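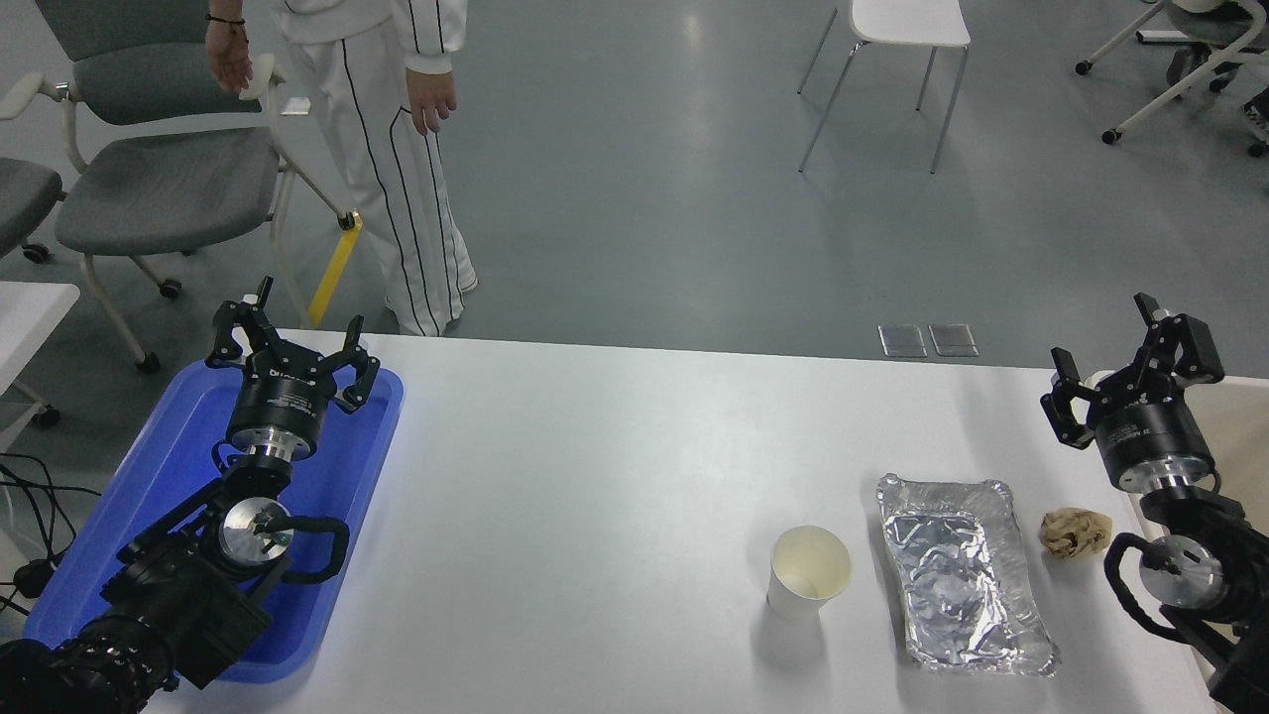
Course materials > Stock and Stores > Unit 2 > Handout
June 25, 2024
By Jasmina Jurić

Unit 2: Stock records and physical counts

A stock record says what a business believes it has. A physical count says what is on the shelf on a given day. This unit covers how the two drift apart, how to find the gap, and what to do with it once you have found it. Valuation comes in the next unit, so keep prices out of your answers for now and work in units only.

Terms used in this unit

Book quantity: the number shown in the stock record.
Count quantity: the number found by counting.
Variance: count quantity minus book quantity. A negative variance means fewer items were found than the record shows.
Cutoff: the point in time that separates movements included in the count from movements left out of it.
Unit of issue: the unit in which an item is handed out or sold. It can be a piece, a pair, a roll, a carton or a length.
Location: the place where an item is kept, written in enough detail that a new employee could walk to it.

Students often mix up unit of issue and unit of purchase. A supplier may sell gloves by the carton while the storeroom issues them by the pair. The record has to be kept in one of these, and the course uses unit of issue throughout. If you convert, show the conversion on the page.

Worked case: Kosstead

Kosstead is a wholesaler of door and window fittings. It buys hinges from Georgiou and sells them to joiners and small builders. In May the record for one type of hinge showed 2,000 pieces. The count found 1,748.

Variance = 1,748 − 2,000 = −252 pieces

The first reaction of many students is to write "theft" in the margin. That may be the answer, but the number alone does not say so. At this stage all we know is that the record and the shelf disagree. The causes fall into four groups, and they should be checked in the order given, which runs from the quickest to check to the slowest.

1. Counting errors

Recount first. The recount should be done by a different person who has not seen either figure. A person who knows that 2,000 is expected will tend to find 2,000, or stop looking when they get close.

Common counting errors are a second location that was missed, a part carton counted as a full one, and two similar items counted together. In the Kosstead case the hinges come in a left-hand and a right-hand version, and from a few steps away the cartons look alike. If the left-hand hinge is short and the right-hand hinge is over, compare the two variances before doing anything else.

2. Cutoff errors

A cutoff error happens when goods move near the time of the count and the paper does not move with them. Goods may be received and shelved before the receipt is entered, or the receipt may be entered while the goods are still on the dock. On the outgoing side, goods may be picked for an order and set aside, with the issue entered the next morning.

For each of these, work out which way the variance goes. Goods picked but not yet issued in the record give a negative variance. Goods shelved but not yet received in the record give a positive one. Do this slowly the first few times. It is the part of the unit where most marks are lost, and the mistake is nearly always a sign error.

At Kosstead the last receipt before the count was a delivery from Georgiou. The last issue was an order for Trekus, a contractor that collects its own goods. Both documents should be pulled and their times compared with the time written on the count sheet. If the count sheet has no time on it, cutoff cannot be tested, and your answer should say so.

3. Recording errors

These are mistakes in the record itself. A receipt may be entered twice, an issue left out, digits swapped, or a quantity typed against the wrong item number. To look for them, go back to the last date on which the record and a count agreed, and add up every movement since then.

Opening quantity + receipts − issues + returns = closing quantity

Do the sum by hand even if the system gives you a total. The aim is to read each line as you add it. A receipt for a quantity much larger than the usual order is worth a second look, and so is an issue to a customer who does not normally buy the item.

Unit of issue mistakes also show up at this step. If one clerk enters cartons and another enters pieces, the record will be wrong by a multiple of the carton size. Divide the variance by the carton size less one. A whole number does not prove the point, but it tells you which documents to read first.

4. Physical loss

Physical loss covers damage, waste, expiry, unrecorded internal use and theft. Damage and internal use are common in storerooms where there is no simple way to record them. If taking one hinge as a sample means filling in a full issue form, people will take the hinge and skip the form. A short log sheet kept next to the shelf usually gives better figures than a strict rule.

Adjusting the record

Once the cause is known, the record is corrected with an adjustment entry. Never type over the old quantity. The adjustment has its own line, with a date, the quantity, a reason code and the name of the person who approved it. The person who counted should not be the person who approves.

If the cause is not found, the adjustment is still made, with the reason given as "unexplained." Leaving a known error in the record does harm, as the reorder calculation will go on using it.

Effect on reordering

Georgiou delivers to Kosstead 21 days after an order is placed. Kosstead reorders when the book quantity falls to a set level, and that level is meant to cover sales during the wait. If the book quantity is too high, the order goes out late. The shelf then runs empty before the delivery arrives, even though the record still shows stock and the sales desk is still making promises from it.

A book quantity that is too low causes the opposite problem. The order goes out early and stock builds up. This is easier to live with but ties up cash and shelf space — and it can go unnoticed for a long time.

Full counts and cycle counts

A full count covers every item at once, usually with the storeroom closed. A cycle count covers a few items at a time on a rolling plan. Gridusis, the second case company in this course, uses cycle counts. Its fast-moving items are counted more often than its slow ones, and any item that reaches zero in the record is checked the same day. Checking at zero takes very little time. There should be nothing there, and anything found is a variance.

A full count gives one clear date for the accounts. A cycle count finds errors sooner, while the papers are still easy to locate and people still remember the delivery. Many companies use both.

Exercise

Using the Kosstead movement sheet given out in class, rebuild the closing quantity from the opening quantity. State whether each of the last two movements falls before or after the cutoff, and give the effect of each on the variance with its sign. Then draft the adjustment entry. One page is enough. Bring it to the next session on paper — we will swap and check each other's sums.

Reading for next time: the valuation chapter, first half only.

Last updated: after the Unit 2 session, with the sign of the variance corrected in the worked case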